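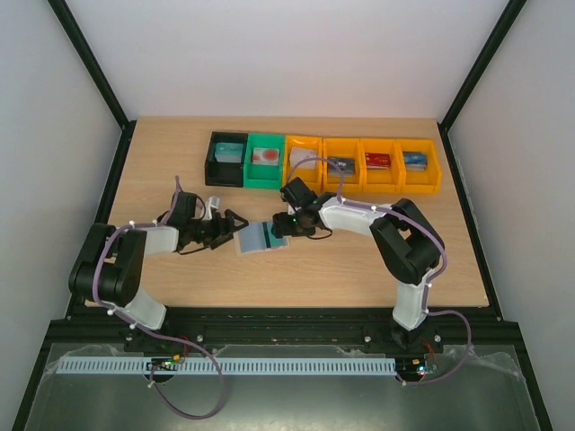

Picking the card up is the easy part, according to Anju Sandhu. Letting go of it is what ate her Wednesdays.

She's on the Derley robotics club team, the one doing the card sorter. Two arms on one rail, bins along the back, flat cards. The job sounds like nothing. Get a card off the table, work out which bin it goes in, put it there without knocking the card that's already in it.

"Flat things are horrible," she says. "You can't get under them. A block, fine, you close on it. A card on a wood table just slides away from you. We lost most of February to sliding."

The fix, for now, is to come at the edge on a slant and go slow. Too slow, she thinks. The Broruvgate meet gives each team 6 minutes at the table and slow costs points. So does a dropped card, and a dropped card costs more.

Two arms was an argument. Half the team wanted one arm and less code.

"I was on the one arm side," Sandhu says. "I lost. I'm ok with it now. Mostly." The idea is that one arm can steady a card while the other gets its grip, then they swap if the bin is on the far side. Swapping is where it goes wrong. They share the middle of the table and they both want it at the same time.

The team calls the planner Jiang. It decides who goes first. Early versions were too polite - each arm waited for the other and both sat there. "We timed one of those. 232 seconds. We just let it go, we wanted to see if it would ever move."

Did it?

"No. Somebody hit stop and we went for fries."

The current version has a plain rule, left arm yields unless it's already holding something. Ugly but it works, she says, and it's 422 lines, short enough that the younger kids can read the hole thing in one meeting.

Colors help. The bins aren't all alike, so a wrong drop at the black or green end gets spotted fast. The yellow-orange ones are harder to tell apart and she'd like to change that, but the parts budget is gone.

Cables are her other complaint. A loop that's too short pulls on the wrist, one that's too long swings. She re-clipped hers twice in one evening. Ask her about cable ties and you'll be there a while.

Dredum is the team to beat, going by last year. Sandhu hasn't seen their setup and says she isn't looking.

"I peeked at one video," she adds. "One arm. Really fast. I didnt sleep great."

Next job is the release. The gripper opens fine but the card tips forward out of the bin if it's set down too close to the front. She wants another inch of reach at the back row and is going to try tilting the wrist to get it, starting tonight at 7 if the room's open.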